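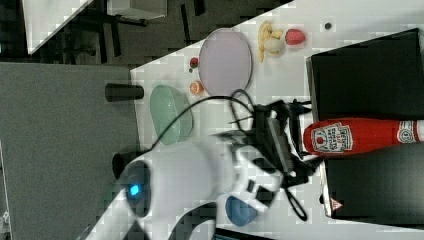 Lista: robotica-clube
Assunto: Re: [robotica-clube] prova da cozinha, o que falta??
De: Nafula Laizer
Para: lista do clube

Oi gente,

respondendo rápido entre uma aula e outra, desculpem os erros. Vou por partes no email do Kasun.

Kasun Wijesinghe escreveu:
> Pessoal, perdi a reunião. Alguém pode dizer em que pé está
> a tarefa de arrumar a mesa? Queria saber:
> 1) a lista de objetos fechou ou ainda muda?
> 2) as posições são fixas ou a gente sorteia?
> 3) quem está mexendo no código da garra? Da última vez que
> olhei o repositório tinha dois branches com o mesmo nome
> quase, "pluvcombe" e "pluvcombe-novo", e nenhum compilava
> aqui em casa.
> Posso pegar alguma coisa pra fazer à noite, mas preciso que
> me digam o quê.
> Kasun

1) Fechou. Comida de brinquedo, prato, escorredor, forninho. O regulamento da Copa Brollel deixa trocar até 2 objetos na véspera, mas por mim não troca nada. O Oduor quer discutir o forno de novo, eu não quero, ele que escreva aqui. 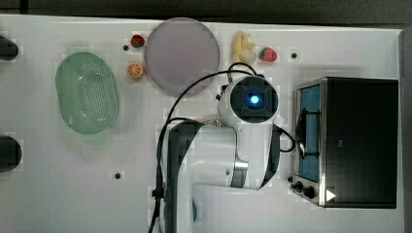

A mesa com o forninho à direita e o escorredor verde à esquerda.

2) Sorteio, sim, mas só das frutas. Prato e forno ficam onde estão. O script do sorteio é o do Nassoro, tá na pasta wanyama/mesa, roda com o argumento "--semente" e o número da tentativa. Por favor ANOTEM a semente na planilha. Da outra vez ficaram 14 tentativas sem semente e não dá pra repetir nenhuma, joguei tudo fora e perdi uma tarde. Total válido até agora: 709. A meta da Kerubo era mais, mas ela mesma disse que se vierem boas serve.

Outra coisa sobre posição, ninguém empurra o forno pra caber mais coisa. Se a fruta sorteada cair em cima de outro objeto, sorteia de novo e pronto.

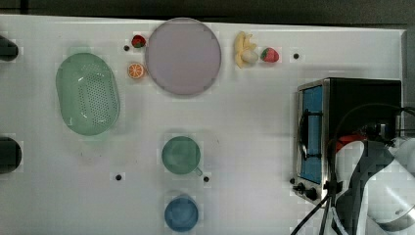 E antes de começar cada série rodem a calibração inteira, não só a curta. A curta não pega erro de altura, e aí a garra desce demais no prato e a gente fica meia hora achando que é o código. Demora mais, eu sei. O checklist impresso tá na gaveta de baixo, a versão certa é a que tem a letra da Kerubo na margem, a outra pode rasgar.

3) A garra é comigo e com o Oduor. O branch que vale é o "pluvcombe-novo", o antigo eu apago hoje se ninguem gritar. Não compila na sua casa porque falta a biblioteca da Soltport, tem que instalar a versão que tá no leia-me, a mais recente quebra tudo.

O que mudou na garra: o fechamento agora é por força, não por posição. Pra objeto duro quase não faz diferença. Pra pelúcia faz muita, antes fechava até o valor fixo e amassava ou deixava escapar, dependendo de onde pegava. Ainda falta acertar o limite. Tô usando 26 no parâmetro de força (unidade do driver, não é newton, não confundam no relatório) e queria alguém testando valores mais baixos.

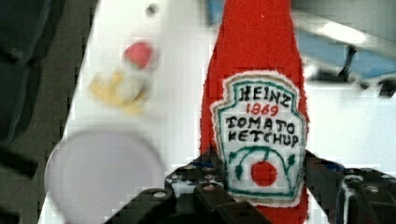 Nafula Laizer

Se a dúvida for onde pegar o ketchup: pela base, com os dois dedos, garrafa em pé. O rótulo bordado fica quase todo livre pra câmera do punho, e o detector usa justamente ele. Pegando pelo meio o dedo tampa as letras e a confiança despenca.

Kasun, então pra você, se ainda quiser trabalho de noite: pega a parte do detector que lê o rótulo. Tá lenta, quase 2 segundos por quadro no computador do laboratório, e tem um redimensionamento feito duas vezes que eu acho que dá pra tirar. Arquivo rotulo.py, a função do meio. Manda o patch pra lista, não pra mim direto, senão esqueço.

Nassoro, a chave do armário ficou com você? Preciso dela amanhã cedo, antes das 8h se der.

Relatório parcial é em março, quem ainda não escreveu a sua seção escreve. A minha também não tá pronta, vou mandar ate o fim da semana.

bjs, correndo

Nafula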